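Checking and re-zeroing the arms of a two-armed humanoid after transport

Last updated: 2026-01-25

These notes are for the people who look after the humanoid in the Treltano hall. The robot has a five-fingered hand on the left arm and a gripper on the right arm, so the two sides do not get the same treatment. I wrote the procedure after our move in November, when we lost a full morning to a cable that was too short by the width of a thumb. It is valid for the Rolberg arm controller with the Pludix calibration software. If you have the older controller, the menu names are different but the order of work is the same.

Please read the whole page once before you switch on anything.

What you need

A set of hex keys, the small torque screwdriver, a soft cloth, a torch and cable ties of the reusable type. You also need the laptop with Pludix installed and the network cable for the controller. Do not use the wireless connection for calibration. It works most of the time, but when it drops in the middle of a joint sweep you must begin again from the first joint.

Two persons are needed. One stays at the laptop with the emergency stop in reach, and the other one looks at the arms. Agree before the start which words you use for "move" and "stop", and keep to them. Wear closed shoes.

Step 1. Look at the arms with power off

Switch off the main supply and wait until the controller lamp is dark. Go along each arm with the torch, from the shoulder to the wrist. You are looking for screws which stand a little higher than their neighbours, for scratches that were not there last time, and for cables which are pressed flat between two segments.

On the left hand, move every finger slowly through its range with your own fingers. It should feel the same all the way. If one finger has a hard point, write down which joint it is and do not force it. On the right side, open and close the gripper by hand with the release lever, and clean the contact surfaces with the dry cloth. Alcohol makes the surface hard after some months, so we stopped using it.

Step 2. Check the slack in the cables

This was our mistake in November. The cables had been tied very neatly for the transport, and everything looked good with the arms down. When the left arm went up, the loop at the elbow became tight and pulled on the plug.

Open the transport ties and throw nothing away yet. Lift the arm by hand to its highest position and let the cables find their own way. Only then put the reusable ties back, loosely. A loop that stands out from the arm is not beautiful, but it is correct. Check also that no loop can catch on the shoulder when the arm turns inward.

Step 3. Start up and go to the ready pose

Switch on the supply, wait for the controller to finish its start, and connect the laptop. In Pludix, open the page "Arms" and choose "Ready pose". Set the speed limit to the lowest value. Both arms will move, so the second person must stand back until they are at rest.

When the arms are at rest, compare the joint values on the screen with the values on the sheet in the cabinet. Small differences are normal after transport. If one joint is more than 2 degrees away, stop here and go to the section "When a joint is far off" near the end of this page.

Step 4. Raise both arms and spread the fingers

Choose "Raise, both". The left arm goes up with the hand open, and the right arm goes up with the gripper. Keep the robot in this position while you do the visual check. The head camera view is useful, as it shows both arms at the same time and you can save it with the record.

Look first at the fingers. They must be spread, and none of them may hang behind the others. Then look at the cables of the left arm, which should still make free loops. On the right side, look at how much space there is between the gripper and whatever is over it. In our hall this is always the tighter side, and you should raise that arm in small steps.
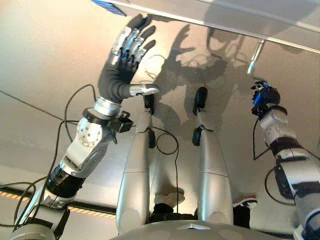 Step 5. Set the zero of the wrists

Stay in the raised position. In Pludix, select the left wrist and press "Sweep". The wrist turns slowly in one direction, then in the other, and the software proposes a new zero. Accept it only if the two sweeps agree. If they do not agree, repeat once. If they still do not agree, the fault is mechanical and the software cannot help you.

Do the same for the right wrist, but first lower the right arm until the gripper has free space on all sides. The sweep needs nearly 275 millimetres of clearance with our gripper.

After both wrists are finished, press "Store". Many people forget this, and the values are lost at the next start.

Step 6. Test the fingers and the gripper

Run the program "Finger wave" at low speed. Each finger closes and opens alone, then all of them together. Listen while it runs. A light humming is normal, a clicking is not.

For the gripper, use the foam block from the cabinet. Let it close on the block, wait, and open again. The block should come out without a mark on one side only. An uneven mark means that the two sides do not arrive together, and the gripper zero must be set again from the page "Tools".

When a joint is far off

Do not correct a large difference in software. Bring the arm down, switch off, and wait again for the dark lamp. Open the cover of the joint and check that the encoder plug sits fully in its place. In our experience this is the cause more often than anything else. Close the cover, tighten the screws crosswise with the torque screwdriver, and begin again from step 3.

If the value is the same as before, the joint must be sent to Tsai for service. Include the log file, which you find in Pludix under "Records", and a note saying in which position the fault appears.

How often

We do the complete procedure after every transport and after each 800 hours of operation. Step 1 and step 2 are also done when somebody has changed a tool on the right arm, even if it was only for an afternoon. Write the result on the sheet in the cabinet and save the record under the date, with the year first.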